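Home Help > Lighting and Electrical > Dimmers and Switches

LED candle bulbs in hall fixtures flicker at the low end and glow faintly when off

Asked by Yu-na Wang
3 answers

I have four ceiling fixtures on one circuit, running from the front entry down the main hall to the back door. They are all the same Senisura semi-flush fixture, the kind with an etched glass bowl and one candelabra socket inside. They came with the house and used to have incandescent bulbs in them. All of them are controlled from two places, a dimmer at the front of the hall and a plain three-way switch next to the back door.

In May I replaced the old bulbs with Vorner dimmable LED candle bulbs, 4 watts each, 2700K. The color is nice and full brightness is fine. The trouble is at the low end. From the bottom of the slider up to a quarter of the way the bulbs shimmer, and the one nearest the back door drops out before the others do. When the lights are switched off at the dimmer, two of the bulbs keep a very faint glow that you can only see at night.

The back door has panes and a wide white stile.

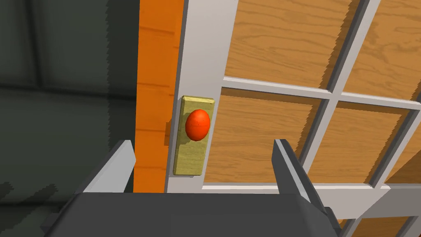
What I have tried so far

Swapped the bulbs between fixtures. The glow followed the bulbs in one case and stayed with the fixture in the other, so I didn't learn much.

Put one old incandescent bulb back in the fixture nearest the front. The shimmer went away completely and so did the glow. I left it that way for a few days. It looks odd because the one bulb is a warmer color when dimmed and the LEDs are not.

Tightened the screws on the three-way switch by the back door with the breaker off. None of them were loose. The wires are black, red, white with black tape on it, and a bare ground. There is a bundle of white wires in the back of the box that is capped and not connected to the switch. 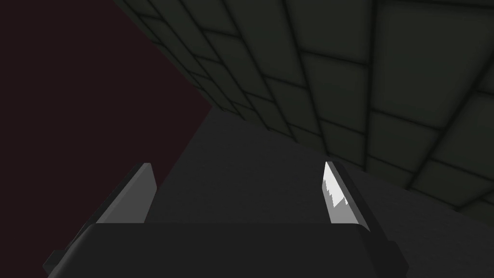 The dim end of the back hall.

The dimmer is a Drandach, and the label on the metal strap says 3276 and "600W incandescent only." I don't know how old it is. The house was rewired before we bought it, so the cable is all modern and grounded.

My question is whether this is the bulbs or the dimmer. The man at Hegarty Hardware said to bring the bulbs back and get a different brand, but I don't want to buy bulbs over and over if the dimmer is going to do the same thing with all of them. I would also like to know if I can replace the dimmer myself. I have replaced receptacles and one ordinary switch before, but never a three-way.

One more detail in case it matters. I also want to add a light outside the back window at some point and feed it from the same hall circuit, on its own switch.
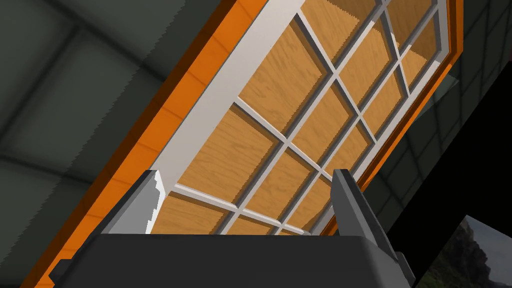 I would rather get the hall sorted out first and then run that one, but if it changes which dimmer I should buy, please say so.

Answer 1 (marked as accepted)

It's the dimmer. Your label tells you: incandescent only, 600 watts. Dimmers of that kind usually have a minimum load as well, often in the 40 to 60 watt range, and you are giving it 16 watts. Your test with the incandescent bulb confirms it. One old bulb added enough load for the dimmer to behave.

The faint glow has the same cause or a closely related one. Some dimmers let a tiny amount of current through when off, for a pilot light or for their own electronics. An incandescent filament soaks that up and shows nothing. An LED bulb can store it and leak a little light. If yours has a small locator light in the slider, that is probably where the current is going. You can also get a bit of glow from capacitance between wires on a long three-way run, so if it is still there after the new dimmer goes in, that would be why. It is harmless.

Buy a dimmer that is listed for LED loads and is marked "single pole / three-way." You only need one dimmer. The plain three-way switch at the back door stays as it is. Do not put a dimmer at both ends unless it is a matched set made for that.

For the swap:

1. Turn off the breaker and check with a tester at the dimmer box and again at the back door box. Check with the back door switch in both positions. On a three-way, one of the travelers will be dead in one position and live in the other.

2. Pull the old dimmer out and find the common wire before you disconnect anything. On a dimmer with screws it goes to the darker screw, or the one marked COM. If the dimmer has leads, read the markings. Put a piece of tape on the house wire that goes to it.

3. Connect the taped wire to the common on the new dimmer. The other two are travelers and it doesn't matter which goes where. Ground to ground.

4. Some LED dimmers also want a neutral. Look in the dimmer box first to see if there is a capped bundle of whites like the one you found at the back. If there isn't, get a model that doesn't need one.

5. Turn the power on, set the slider to the bottom, and use the low-end trim. It is a small wheel or dial under the faceplate on most of them. Turn it up until all four bulbs are steady and start reliably from off.

You may still have one bulb that drops out early. Set the trim for the worst bulb.

The outside light on its own switch does not count toward the dimmer load, so it doesn't change what you buy. It needs to be tapped from the always-hot side, ahead of the dimmer, and the fixture has to be rated for wet locations if it isn't under cover. Ask your building department if a permit is needed for new wiring.

Answer 2

I had flicker in my dining room and changed bulbs three times. Third brand was fine. Try cheaper ones maybe, mine were. Didn't touch the dimmer.

Answer 3

Agree with the first answer on the dimmer. Two additions.

Check the bulb maker's compatibility list before you buy. They normally publish one by dimmer model number, and bulbs that are on the list will go lower before they cut out. If the packaging is gone, the bulb model is printed on the collar near the base.

Also look at the sockets while the bulbs are out. Hot bulbs in a closed glass bowl can dry out the socket and the wire insulation over the years. If the center contact is flattened you can raise it slightly with a wooden stick, breaker off. Brittle or brown insulation means replacing the socket. A weak contact will also cause one bulb to drop out before the others, and it would stay with the fixture when you moved the bulbs around.

Comment from Yu-na Wang

Thank you. There is a capped bundle of whites in the front box too, so I can use either type. I will do the dimmer on Saturday and check the socket in the back fixture at the same time. The slider does have a locator light, a green one.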